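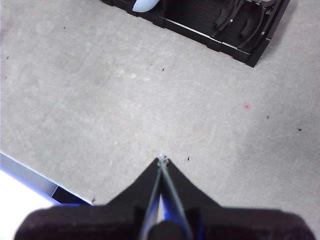
Volker Seidel wants to know why a school would spend 2078 pounds on a robot arm when a child can pick things up for nothing. Good question, Volker! People who buy robots for a living ask it all the time, and the answer takes a bit of working out, so let's work it out together.

We'll pretend you are in charge of buying a robot for Clumport, a busy toy library where children borrow toys and bring them back. When the toys come home, they all have to be put away. Your robot is going to help with the tidying, and you get to plan the whole thing.

First, what is the job?

It is very tempting to start with the robot. Robots are brilliant, and you will want the biggest one in the catalogue. Try to wait! Start by writing down one job, in one sentence, like this:

"Pick small toys up off the floor and put them in a tray."

Now you can ask sensible questions about it. How heavy is the heaviest toy? How far does the arm need to reach? Is the floor carpet or hard tiles? (Carpet is trickier than you might think. A gripper that is set to go too low can pinch the carpet itself, or come up with a bit of fluff.)

What do you need to buy?

A robot arm on its own is a bit like a bicycle frame with no wheels. It looks exciting, but you won't get far. To pick up toys you need the arm, which does the reaching. You need a gripper, which is the robot's hand. Lots of grippers have just two fingers that open and close, and two fingers can do an amazing amount. You also need a camera so the robot can find things. Some people put a small one near the gripper, so the camera travels wherever the hand goes — imagine having an eye on your wrist!

Then there is a computer to do the thinking, and something to hold the toys once they have been picked up. A plain plastic tray will do, and it will be the cheapest thing on your list.

Adding it up

Here is the shopping list for Clumport. The children there have already named their robot Flidari, before buying a single bolt of it.

Arm: 1000 pounds
Gripper: 400 pounds
Camera: 150 pounds
Computer: 450 pounds
Tray: 18 pounds
Spare fingertips: 60 pounds
Total: 2078 pounds

Did you spot the spare fingertips? Fingertips rub against things all day long and they wear out, just like the soles of your shoes. If you forget to plan for them, your lovely robot could end up sitting still while everyone waits for the post.

The costs that hide

Some costs aren't in the box at all. A robot uses electricity. It needs a safe space where no one will walk into it. It needs cleaning, especially if it works near the floor, where all the crumbs and dust live. And it needs a grown-up with time to set it up and teach it, which can take much longer than you'd expect. Time belongs in your plan too, so write it down next to the money.

Clumport has set aside 3 months for teaching Flidari. They are hoping to start in December, when it's too cold to do much outside anyway.

So, is it worth it?

Back to Volker's question. A child can pick up one toy more easily than a robot can, and will probably do it better. Soft toys, shiny toys and toys with funny shapes can all puzzle a robot, and your hand hardly notices the difference.

But suppose there are hundreds of toys to put away, every single day. Then a robot might be a real help, even a slow one. And if your class wants to learn how robots work, you can learn from every toy it drops as well! If you only have one small box of toys, keep your money and have a tidying race.

Have a go yourself

Think of a job at home or at school that you'd like a robot to do. Write it in one sentence. Draw the gripper you would need, and decide where the camera should go. Then make your shopping list, with spare parts, and put a price next to each thing. Ask a grown-up to help you look up the real prices.

You'll need a name for it as well. Vida and Hullo are still free, if you get stuck.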